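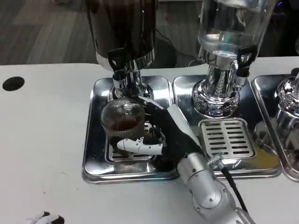

Saturday, April 26, 2025

Back from the range and I still don't buy the 564. That was the score they posted for me at the Toledo match, air rifle, standing, and it would be my best by a mile if I believed it. The Clellov scoring box froze on the second string and had to be restarted, and after that it gave me tens on shots I called low and left. I went up to the desk and asked. They said the printout was the printout. Fine.

My Bada jacket is supposed to add up to 15 points over a season, according to the man who sold it to me. So far it has added a sore neck. I'll keep wearing it, I paid for it, but I doubt a stiff coat fixes a trigger finger that jumps every time the clock gets short.

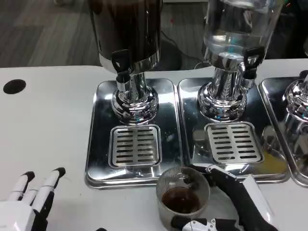
2 min read

Read through the new training plan from the Otel club at lunch. It wants 100 dry shots a day, no pellets, between now and August. Maybe. The last plan had us holding on a blank wall and swore by that too, and my standing scores stayed right where they were. I'd like to see one person's numbers from before and after. The plan has none, only a lot of talk about trust.

What I do know is that my left foot was turned out too far all morning. I moved it in for the last string and the wobble settled – or I got tired and stopped fighting it. Can't tell which from one match.

Will shoot the same string on paper targets Tuesday and score them by hand with the plug gauge. If I'm anywhere near that number I'll apologize to the box. Need pellets, and the rear sight screw is loose again.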